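4 设备选型与预算编制

4.1 预算口径

本节讨论双臂操作工位的采购与预算问题。前文已给出任务集的划分方式,此处不再重复。在预算编制中,我们将支出分为四类:本体类(机械臂、控制柜及其授权)、末端类(夹爪、指尖、腕部转接件)、感知类(腕部相机、头部相机、线缆及采集主机)和工位类(台面、工装、遮光、网络与供电)。常见的做法是以本体价格乘以固定系数估算其余三类,该方法在单臂、单任务的条件下误差尚可接受;当工位改为双臂并同时承担多种物体的抓放任务时,末端类与工位类的支出增长明显快于本体类,固定系数法不再适用。

为此,本文采用按任务反推的方法。先列出计划期内的全部任务,再由任务确定所需的夹爪形式、指尖规格和台面条件,最后汇总为采购清单。计划期定为三年,与本体的折旧年限一致。

4.2 候选方案

参与比较的方案有两个。方案A由Modcombe提供,为整机交付,机械臂、夹爪与相机支架作为一个整体报价,指尖仅可整组更换。方案B由Flumbridge提供机械臂,由Cidon提供夹爪与指尖,集成工作由使用方承担。两个方案的本体性能指标均满足任务集要求,差别主要体现在末端件的可替换性、交货周期和集成工时三个方面。

方案A的集成工时较低,验收流程简单,但指尖整组更换意味着单侧磨损也须更换两侧。方案B允许单指更换,且指尖接口尺寸公开,可自行加工备件。代价是集成阶段需要投入额外工时,用于腕部走线、坐标标定和控制接口的适配。本文将该工时按实验室内部费率折算为金额,计入首年支出,不在后续年度摊销。

交货周期对排期的影响不宜忽略。若末端件晚于本体到货,工位处于部分闲置状态,其占用的场地与人员成本仍应计入项目。我们在预算表中为此单列“等待成本”一项,按周计算。

4.3 工位条件与耗材

工位类支出的估算依据是任务所用物体的尺寸和摆放范围。任务集既包含小型块体和接线端子一类的工件,也包含拳击手套、脚靶等体积较大且形状不规则的软质物体。两类物体对台面的要求不同,前者要求台面平整、颜色均匀,后者要求后侧留有足够的摆放深度。图3给出了两个工作视角。

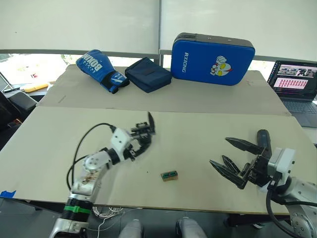
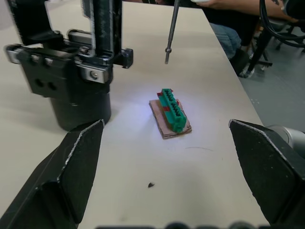
图3 工作视角。(a)双臂工位,两臂之间的台面上放有一小型块体;(b)腕部视角,台面中央为置于棕色纸板垫上的绿色多针接线端子。

耗材预算以指尖为主。指尖磨损与抓取次数、物体表面粗糙度以及指尖和台面的接触频率有关,其中最后一项在低矮工件的抓取中占主导地位。低矮工件要求指尖贴近台面闭合,接触难以完全避免。对此有两种处理方式:一是在工件下方加垫,抬高抓取高度;二是提高指尖的更换频次。加垫的单次成本很低,但会改变工件的初始高度分布,若部署时不使用垫层,则须在数据中保留一部分无垫样本。本文的预算按两种方式并用编制。

更换周期取每副指尖800次抓取。该值是计划用的上限,未区分工件类别;对于边缘锋利的金属件,建议减半执行。备件库存下限设为20副,低于此值即触发补货。补货提前期方案A取六周,方案B取两周,方案B自行加工的部分不计提前期,但需计入材料与机时。

线缆是另一项容易低估的支出。腕部线缆随关节反复弯折,其寿命与走线方式关系密切。外部走线便于检修,但需预留足够的弯曲余量;内部走线不易与周围物体发生干涉,更换时却需拆卸腕部,停机时间较长。预算中按外部走线计算,每臂每年更换一次,并另备一套作为应急。

遮光与照明列入工位类。靠窗布置的工位受日照变化影响,须配置卷帘或等效的遮光措施。如果采集任务安排在固定时段,可相应降低该项支出;考虑到计划期内任务时段尚未确定,我们按全天运行条件编制。

4.4 费用模型

设计划期总支出为C,则

C = C0 + Ci + Σ(Ct + Cm + Cw)

其中C0为首次采购支出,Ci为集成工时折算金额,Ct为年度末端耗材,Cm为年度维护,Cw为年度等待成本,求和对计划期内各年度进行。维护费用不含人工,操作人员的人工单独列入人员预算,避免重复计入。

模型中不确定性最大的是Ct。它取决于抓取总次数,而抓取总次数又取决于每项任务所需的样本量。样本量的估计沿用Cho平台上的试运行记录:该平台在试运行期间共完成637个有效回合,各任务的有效率差异较大,软质物体高于小型工件。按此记录外推,首年单工位的指尖消耗量超过补货下限,第二年起随任务趋于稳定而下降。外推时未考虑操作人员熟练度的提高,结果偏保守。

4.5 比较结果

在首次采购支出上,方案A低于方案B,差额主要来自集成工时。从第二年起,两方案的累计支出差距逐步缩小,其原因是方案B的单指更换降低了年度耗材支出。若任务以软质物体为主,指尖磨损较慢,方案A在整个计划期内保持成本优势;若小型工件占任务总量的一半以上,则方案B在第三年内累计支出更低。

对等待成本的敏感性分析表明,末端件交货每延迟一周,两方案的差额变化有限,排序不变。但当延迟发生在首年且与场地租期重叠时,方案A的优势扩大。因此,对于租期较短的项目,选型时应优先考虑交付方式,耗材单价的权重可适当降低。

4.6 采购安排

基于以上分析,本项目按方案B执行,分两批采购。第一批包括两台机械臂、两套夹爪、腕部相机及支架,以及达到库存下限的指尖备件,计划于9月下单。第二批包括采集主机扩容、备用线缆和第二工位的台面与工装,在第一工位连续运行200小时并通过验收后启动。分批的目的是将第二工位的配置建立在实测消耗数据之上,第一批数据若与4.4节的估计偏差较大,则重新计算Ct并调整备件数量。

验收指标包括重复定位精度、双臂同步误差、图像时间戳偏差和指尖更换后的重新标定时间。前两项由供应方提供测试报告,使用方抽检;后两项由使用方自行测试。重新标定时间直接影响耗材更换的实际成本,若超过半小时,则应将其折算为停机损失并计入Cm。

预算中另设不可预见费,仅用于末端类与工位类,本体类的价格变动通过合同锁价处理。汇率风险不在本文讨论范围之内。

该方法的局限在于,任务集在计划期内被视为已知。若中途增加需要不同夹爪形式的任务,原有指尖备件可能无法继续使用,已支出部分应作为沉没成本处理,不参与新一轮比较。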